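Forninen Tabletop Cups and Cans
Data card and README, release 2

Contents
Summary
What is in the set
Objects
Table and surroundings
Layouts
Annotation
Folder structure
Known problems
Suggested uses
Maintenance
Changes since release 1

Summary

Forninen Tabletop Cups and Cans is a collection of 628 short recordings of everyday drinking vessels and drinks cans on a table. Each recording covers one small task: moving a can, placing a can in a cup, lining cups up, nesting them or returning them to a row. The objects are cheap household items of the sort sold for picnics and children's parties. The set was prepared at the Ternow site by Zdzisław Jakubowski and Tadeusz Śliwiński.

The card describes the objects, how they are laid out and how the labels were written. Camera calibration and control data are documented in a separate file, calibration.txt, and are not repeated in this document.

What is in the set

Recordings: 628
Of which training: 511
Of which validation: 50
Of which test: 67
Language of task labels: English
Licence: see LICENCE in the top folder

The split is fixed. Recordings made from the same starting layout are kept in the same part of the split, so the parts should not be reshuffled. Users who need a smaller set for a quick check can use the list in lists/small.txt, which draws only on the training part.

Objects

Cups. The cups are plastic, tapered towards the base, with a rolled rim. They are labelled by colour only: pink, light blue and lime green. No cup has a handle or a lid. The colour names in the label files are pink_cup, blue_cup and green_cup. In release 1 the light blue cup was sometimes labelled "sky" and the lime green cup "lime"; both names have been withdrawn.

Cans. Drinks cans are labelled can, followed by the main body colour. Small areas of a second colour are ignored, so a black can with a green and white patch is can_black. Brand and flavour are not labelled. Dented cans were taken out of use and the recordings in which the dent happened were kept, with the flag damaged set to 1.

Other items. Some layouts include a folded tea towel or a saucer as an obstacle. They are labelled cloth and saucer and are never the object to be moved.

Table and surroundings

The cup row layouts use a white tabletop with a plain white wall behind it. The row stands along the back of the table, against the wall, with the mouths of the cups facing up. Spacing between cups was set by eye. Seen from a low angle to one side, the cups overlap, and the far one looks a good deal smaller than the near one. Apparent size should not be used to tell the cups apart.
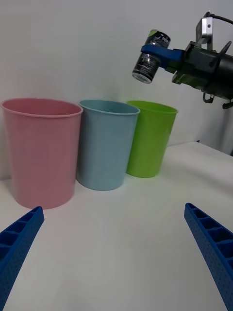 Cup row layout, order pink, light blue, lime green from left to right, with a black can held tilted above the row and slightly to the right of the green cup.

The white background gives good separation for the pink and green cups. It is less helpful with pale rims and with the bare metal ends of cans, where the edge may be hard to find. Annotators were told to follow the visible edge and to leave the boundary open where they could not see one.

Layouts

Each layout has a short code, stored in the field layout.

R3: three cups in a row along the wall, mouths up.
R3C: as R3, with one can in play.
S2: two cups side by side, third cup absent.
N: cups nested at the start of the recording.
F: free placement anywhere on the table.
O: free placement with one obstacle.

The order of the cups in R3 and R3C is written from left to right as seen when facing the wall, using the letters P, B and G. PBG therefore means pink, light blue, lime green. All six orders occur, although not equally often. Counts by order are in lists/orders.csv.

Annotation

One task label is given for each recording, in the imperative, for example "put the can in the green cup" or "move the pink cup to the end of the row". Labels were written before the recording and checked afterwards against the outcome. Where the outcome differed, the original label was kept and the result was entered in the field outcome as done, partly or failed.

Object outlines are supplied for 400 still images. An outline covers only the visible part of an object. If one cup hides part of another, the hidden part is not filled in. The inside wall of a cup counts as part of the cup. A can that is partly inside a cup is outlined down to the point where the rim covers it.

The field tilt describes a can as upright, tilted or lying. It refers to the can alone and takes no account of how it is held. Which end of the can is lower is not recorded.

Folder structure

recordings/ one folder per recording, numbered from 0001
stills/ still images with outlines
labels/ task labels, layout codes and outcomes
lists/ split lists, order counts, small subset
calibration.txt
CHANGES
LICENCE

Known problems

Printing on cans is often not legible in the stills. The set is unsuitable for reading text or for telling one brand from another.

The range of cups is narrow. All have the same general shape, and results may not carry over to glasses, mugs or paper cups.

"Left" and "right" in task labels follow the view facing the wall. A small number of labels in layout F were written from the opposite side of the table. Those found so far are listed in CHANGES.

In layout N the colour of the inner cup may be impossible to judge from the side. The label gives the true colour all the same.

Suggested uses

Object outlining under partial overlap, colour-based reference ("the green cup"), and short pick and place tasks with light objects. Layout O was added at the request of the Fidlow group for work on obstacles and is too small to train on alone.

Maintenance

Corrections are collected by Tadeusz Śliwiński and applied in batches. Reports should give the recording number, the field concerned and the proposed value. Reports without a recording number cannot be processed. A mirror of the files is kept at Wróbel and may lag behind the main copy after a correction.

Changes since release 1

Sat 10 July: cup colour names made uniform.
Layout O added.
Field tilt added for cans.
Outlines redrawn for stills in which cups overlap.
Two duplicate recordings removed and the numbering closed up. Lists made for release 1 will not match.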